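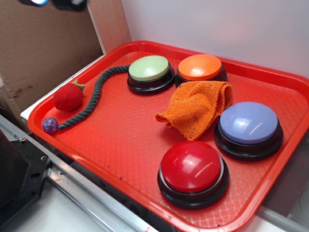

# Four Buttons on a Tray: Final Report

**Ghislain Grewal**
Design for Everyday Learning, Groletberg

When I first pitched this project back in January, it was going to be a memory board game with cards, a spinner and a little cardboard theater. My instructor, very kindly, asked me who was going to set all of that up on a kitchen table with a toddler pulling at their sleeve. I went home and thought it over, and what I came back with was much smaller: a tray, a few round push buttons with colored caps, a towel and some toys.

## What I wanted to find out

My question was whether young children would use color as a way to talk about where things are. Grown-ups say "left" and "behind" all day long, but I had a hunch that "next to the orange one" would come a lot more easily. I called the activity Gretside, which is the name of my grandmother's street, because she was the one who played this sort of game with me when I was small.

## Materials

I picked push buttons because they ask to be pressed, and I wanted something for busy hands to do between turns. The caps are red, orange, light green and lavender, each on a thick black base. I did worry that lavender would be a hard word, and it was! Most of the children called it blue or purple, and I decided early on to accept either one, so long as they stuck with it for the whole round.

The red plastic tray has a raised rim, and the floor has a fine crosshatch pattern molded into it. I would choose a different color if I were starting over. A red button on a red tray is harder to talk about than I expected, and one little girl insisted (quite fairly) that everything was "on the red."

The orange terry-cloth towel is there for hiding things. I tried a flat cloth first, but a bunched-up towel makes folds and hollows, and the children loved poking around in it.

## How we played

I ran the game with 7 children from the Fraser after-school room, over 21 short rounds. In each round I tucked a small toy somewhere on the tray while the child looked away — behind a button, beside one, or under a fold of the towel. The child pressed any button they liked and then had to tell me where to look without pointing. Pointing turned out to be very tempting, so after the first afternoon I asked everyone to sit on their hands for that part, and they thought this was the funniest rule in the world.

## What I noticed

Color words came first nearly every time. Children who got stuck on "behind" would happily say "by the green" and then fix it up with a second try. The towel caused the most trouble, because it is orange and so is one of the buttons, and "under the orange" could mean two quite different things. Five of the children solved this themselves by saying "the soft orange" or "the blanket orange," and I wish I had planned that part, because it was my favorite thing in the whole project.

## What I would change

I would keep the towel orange, now that I know what it does, but I would swap the tray for a plain gray one. I would also write down every word the children used from the very first round — I only started doing that on the second afternoon, and my early notes mostly say things like "went well, lots of giggling."

My thanks to the Fraser families, and to my sister, who sat through the practice rounds and was a very good sport about sitting on her hands.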